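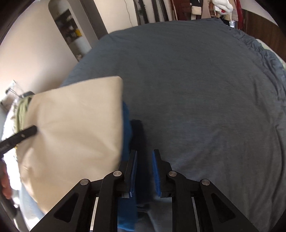 A Furtună hand-held gripper over a bed in a gray sheet, with a second gripper lifting beige fabric at left. Photo: Evum

Evum Publishes Full Care Routine for the Furtună Hand-Held Gripper
Bench guide covers pads, pivots and finger alignment

STENDPORT, March – Evum has released the complete setup and care routine for Furtună, its two-finger hand-held gripper, and it's free for anyone to read, print and tape above a workbench. The routine was written by the people who use the grippers every day on bedding and clothing, and it covers everything from the first check in the morning to a full teardown of the linkage.

Furtună is a simple tool, and we like it that way. Two black fingers open and close on a mirrored set of links, and each finger has a blue pad on its inner face. The trouble is that soft goods are hard on it. Lint works its way into the ribs of the pads, threads wind around the pivots, and a finger that has drifted a little out of line will pinch a blanket well enough and then drop a thin sheet every time.

"I used to take the whole thing apart whenever it felt stiff," said Si-eun Cho, who looks after the grippers at Evum. "It took me 40 minutes and half the time the problem was one thread behind one link! Now I start with the pads, then the pivots, and most mornings I'm done in five minutes and back to folding."

The daily check starts with the gripper fully open. The user brushes both pads along the ribs with a dry nylon brush, then closes the fingers slowly and watches the tips. They should meet along their full height. If the tops touch first, the pad on one side has usually started to lift, and the guide shows how to peel it, clean the finger face and seat a new one square to the edge. 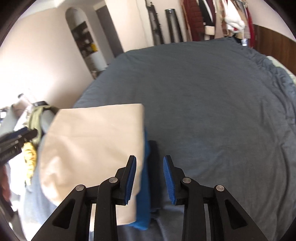 Pivots come next. Each one gets a look from both sides for wound thread, which comes out with a seam ripper or a bent pick (please don't use a lighter, we've tried it). The screw heads should sit flush and the links should swing under their own weight. A link that hangs up gets loosened a quarter turn, worked back and forth, and snugged again. Oil is left out of the routine completely, as it finds its way onto the pads and from there onto the laundry.

For people who work with one gripper in each hand, there is a separate page on matching the pair. Both need the same opening and the same feel at the trigger, and pads should always be changed on both tools together. A fresh pad on the right and a worn one on the left makes for a very confusing afternoon.

The routine was tried out over 3677 logged grasps on sheets, duvets, pillows and knitwear. Cho's notes from that stretch are printed in the back of the guide almost untouched, including the ones about fleece. Pads were swapped after every 50 sessions or at the first sign of a lifted corner, whichever came sooner.

Along with the guide, Evum is putting out Drusasen, a small bench stand that holds a Furtună upright with the fingers at eye level, so both hands are free for the brush and the driver. The drawings are included in the same download and can be printed on an ordinary desktop 3D printer. A version for left-handed users is being worked on now, and we'd love to hear from anyone who wants to try it early.

Questions about the guide, and photos of badly tangled pivots, can be sent to Si-eun Cho at the Evum workshop in Stendport.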